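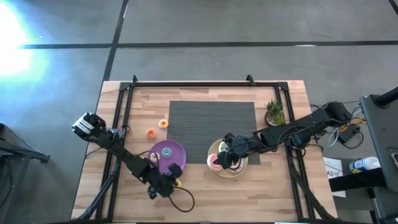
**Two plates and a mat: notes for the Dunmore talk**

Slot is 27 minutes including questions. Last time I ran to 40 and Leonor Carrilho stood at the back putting on her coat, very slowly, one sleeve at a time. Watch the clock.

**Open**

- Ask who ate dinner at a table last night. Wait. Ask who ate at a table with something else on it. Wait for the mail people to look guilty.
- Say what I do: I sort tableware for the Estthorpe lending shelf, so I have opinions about plates and no social life to speak of.

**Part 1: the plate**

- A plate is a small parking lot. Most of us park badly.
- Color. Food looks fine on tan. Food looks interesting on purple, and with scrambled eggs that may be more interest than you wanted.
- Mismatched plates: I'm for them. Glória Abreu is against, and will say so in the questions. Let her have two minutes.
- Don't tell the gravy story. (If they ask, tell the gravy story.)

**Part 2: the mat**

- Ribbed mats keep plates from sliding. They also collect crumbs in every groove, with great loyalty.
- Cleaning: shake outdoors, then brush along the grooves. Going across them just moves breakfast to the next row.
- Dark gray hides everything. Pause here so they can decide if that's good.

**Part 3: the wood**

- Butcher-block style tops. Pass around the Dimetcombe offcut, and GET IT BACK. Armindo Coelho still has the last one and calls it a coaster.
- Wipe with a damp cloth, dry right away. Oil in May if you're organized. I've oiled mine in May once.
- Trivets. I own 12 and use the phone book.

**Part 4: clearing up**

- Pick up what's on the plate before you pick up the plate. Sounds obvious. Ask my kitchen floor, also concrete, undefeated against china.
- Stack by size, biggest at the bottom. Ebbe Westerberg stacks by mood. Slide of his cupboard here, he's given permission and seems proud.
- Mat comes off last.

**Questions I'll get**

- Dishwasher or hand? Hand for anything you'd miss.
- Where's the purple from? Shelf donation, no maker's mark. Please stop guessing Grurkent.
- Is there a handout? Yes, one page. Margarida Henriques has the box by the door. She printed 399, which shows a faith in my audience I find touching.

Bring: water, the offcut, spare clicker batteries.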